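Re: [smallbatch] capping machine keeps cross-threading, help before I throw it out a window
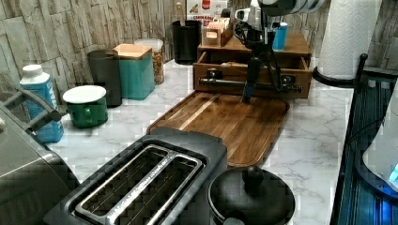 Last changed: 8/17/26

3 comments | 2 shares

Hi all,

Answering the question below because I have been through this exact misery with the same capper, and I'd hate for somebody to scrap a machine over it. Quoted part first so people reading the digest can follow along.

> We run a small hot sauce and dressing line and bought a used Venckus
> single-head capper over the winter. On the tall bottles it is fine. On
> the short squat ones it cross-threads so many caps that we have gone
> back to doing that size by hand. I've turned the torque up, turned it
> down, swapped the rubber insert, and cleaned everything twice. The
> dealer says the clutch is worn and wants to sell us a new head. Before
> I spend that kind of money, has anyone fixed this some other way? Also
> the bottles wobble a little when the head comes down, if that matters.

Oh, the wobble matters! I would bet lunch that the wobble is the whole thing.

We have the Venckus too, the older one with the gray foot pedal, and ours did this from the first day we tried it on the squat jars. We bought it in January and I spent most of that month blaming the clutch, same as your dealer. I even had the new head in the cart at Drastosik (they carry most of the Venckus spares, and they ship faster than the factory does). What stopped me was that the tall bottles were coming out perfect, and a worn clutch doesn't care how tall your bottle is. If yours is good on one size and bad on another, leave the clutch alone for now.

So, the holder. The plastic puck the bottle sits in is cut for the tall size, and the short ones usually have a different base. Ours had enough slop that I could rock the bottle with one finger. When the chuck came down it pushed the bottle over a hair, the cap landed crooked, and the motor happily screwed it on crooked. More torque just makes a crooked cap tighter, ask me how I know.

What I did first, as a test, was wrap tape around the inside of the puck until the bottle sat snug but still dropped in without pushing. It looked terrible. I ran 50 bottles that way and got 2 bad caps, and one of those I'm pretty sure I put on wrong myself before it went under the head. The same count the evening before had given me 17 bad ones, so you can imagine the noise I made in the shop.

Tape won't last, it gets gummy and the sauce gets into it and then you have a cleaning problem. Sestby will cut you a proper puck if you mail them an empty bottle. Send a couple, from different cases if you can, the bases vary more than you would think. Put the machine model on the slip and tell them it's for a capper, or they'll assume a labeler and the center hole comes back the wrong size. (Mine came back the wrong size.)

Other stuff to look at while you're in there:

Head height. There's a locking collar on the column and people set it once for the tall bottle and then just let the head travel farther for the short one. It does reach, but by the bottom of the stroke there's a lot more side play. Drop the whole head so the travel is the same for both sizes. I put a paint pen mark on the column for each bottle and it takes me a minute to switch.

Speed. If yours has the dial on the back, turn it way down for the short size. Slow starts thread better. You can creep it back up once you're getting clean caps.

Caps themselves. Are the short bottles using the same cap? We had a case of 2716 caps from Kestimley, and the ones near the bottom had gone slightly oval from being stacked under something heavy in the garage. They looked okay until you set one flat on the bench. I don't blame Kestimley for that, it was our garage. But do pull a handful and check before you touch anything else on the machine.

And please put the torque back where the manual has it before you test any of this. If you've been turning it both ways you don't have a starting point any more, and too tight on those short caps can strip the liner so it looks sealed when it isn't. I'd go back through whatever you capped at the high setting and open a few, sorry, I know that's not fun.

If you do all that and it still cross-threads, then okay, maybe it is the clutch. Even so, there's a rebuild kit with just the springs and the friction plate that costs a lot less than a whole head. Your dealer may not bring it up. I haven't put one in myself so I can't tell you how hard the job is. I think somebody on here did one last year? Speak up if that was you, I'd like to hear how it held up.

One question back at you. Are you filling hot on the short size? We noticed ours got worse when there was a drip on the threads, and the short bottles seem to catch more of it off the nozzle. A quick wipe before capping helped some. I'm looking at a different nozzle tip for that but haven't ordered one yet.

Let us know what you find. If you want the measurements off my puck, email me off list and I'll get the calipers out tonight.

3 comments | 2 shares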